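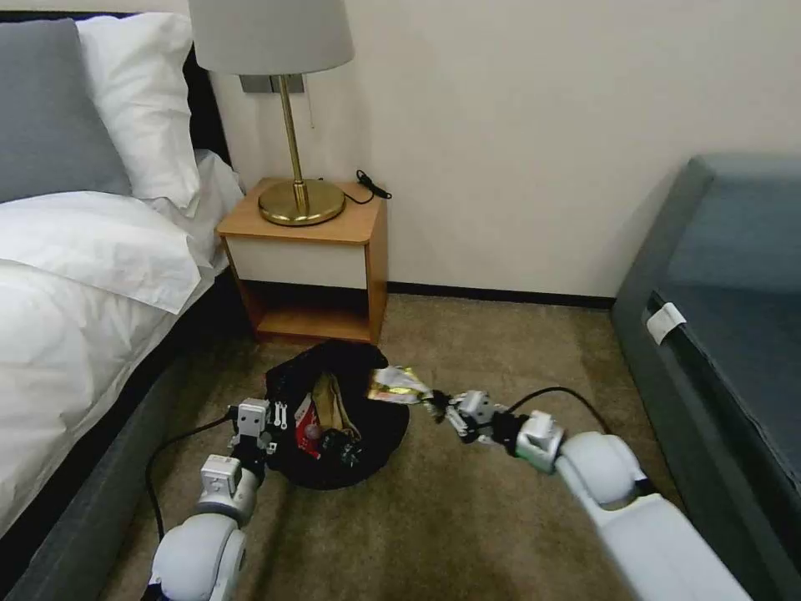
My grandmother kept a tin of boiled sweets in the glove compartment, and I was well into my teens before I understood that most people's grandmothers didn't hand them out by distance. You got one at the reservoir, one at the level crossing, and the last at the top of the hill where you could first see the sea. If you crunched yours (I always crunched mine) you had to sit and listen to your cousins sucking theirs for the next half hour, which was a dreadful sort of punishment and, I suppose, an education.

I've been thinking about that tin all winter, as you do when you haven't been anywhere. The food we eat on the way to places has a hold on us quite out of proportion to how good it is. I couldn't tell you what I had for dinner on the last night of my honeymoon, but I can tell you that on the ferry home we shared a cheese and pickle sandwich with the corner squashed flat, and that it was wonderful.

So in November I began ringing people up and asking them what they pack. It was meant to be a short piece. I ended up with a notebook so full I had to write up the insides of the covers.

Agustina Ulloa was the first to ring back. She drove long-distance coaches for most of her working life and now runs Loltent, a little company that takes walking parties over the hills, and she has opinions on the subject that she was delighted to be asked for. "Nothing with a smell," she told me straight away. "Nothing you need two hands for. And no eggs, ever, I don't care how you've wrapped them." Her own supper on the night runs was always the same: flatbread rolled around cold potato and a good deal of salt, wrapped in a tea towel, then a pear. She'd eat the pear last, standing beside the coach at whatever stop it was, with the engine ticking and the passengers asleep against the windows.

I asked whether she missed it. She thought for so long that I wondered if the line had gone, and then she said she missed the pear.

There's a whole history here if you care to go looking. Before there were buffet cars there were baskets, and before baskets there were pockets, and people have been selling hot things through carriage windows for as long as there have been carriage windows to sell them through. My father remembered a woman who came along the platform with pies under a blanket in an old pram. The train only stopped for 4 minutes, so you had to have your money ready, and if you were at the wrong end you went without and glared at the lucky ones all the way to the coast.

Nicanor Palma remembers something very like it, a long way from my father's platform. He grew up above his parents' bakery, Chávez, named after the family who had it before them and whose sign was too good to paint over. The bus went past the door at dawn, and his mother would be out on the step with sweet rolls in a cloth before it had properly stopped. She never wrote anything down. She knew who was off to the hospital and who was off to see a sweetheart, and he swears the sweethearts got the bigger rolls.

He bakes them himself these days, in a kitchen behind the railway station in Bendum, and he was kind enough to let me have the method, though I had to promise to say that it needs a night's rest and mustn't be hurried. You make a soft dough with milk and a little lard, a spoonful of aniseed, and the grated peel of an orange. It goes in the cold overnight. In the morning you shape it, leave it for 90 minutes somewhere out of a draught, brush it with more milk and bake it until the bottoms sound hollow. I've made them three times now. The first lot were like doorstops, the second were nearly right, and the third I wrapped in a cloth and ate in the garden with my coat on, pretending to be on a bus.

Children, of course, are the real experts. My niece, who is seven, tells me that the proper order is crisps, then the nice thing, then the sandwich if a grown-up is looking. She also believes that anything bought at a service station tastes better than the same thing from home, and I have to say I'm with her. I once paid a shocking amount for a cheese scone in a lay-by café called Cladero, halfway up a mountain road in sleet, and I'd go back tomorrow and pay it again.

And then there's arriving. I think this is the part I've missed most: the strange room, the shoes off, the curtains that never quite meet, and whatever is left of the food eaten sitting on the bed because you're too tired to go out and find a proper supper. Half a packet of biscuits. The apple you've carried all day and never fancied until now. Agustina calls it "the second picnic", and says her walkers are always at their happiest then, all in and out of each other's rooms swapping bits of cake for bits of cheese.

My grandmother's tin lives on my kitchen windowsill, with buttons in it mostly. Last week I tipped them out, gave it a wash and filled it with barley sugars, and put it in the car ready for the spring. I've had two already, and I'm afraid I crunched them both.

Enjoyed this piece? Sign up to our newsletter for a new long read every fortnight. You can unsubscribe at any time.

Related stories
The last of the tea trolleys
A flask for every season
Letters: your worst ferry crossings
Why we still send postcards
Three slow roads to the sea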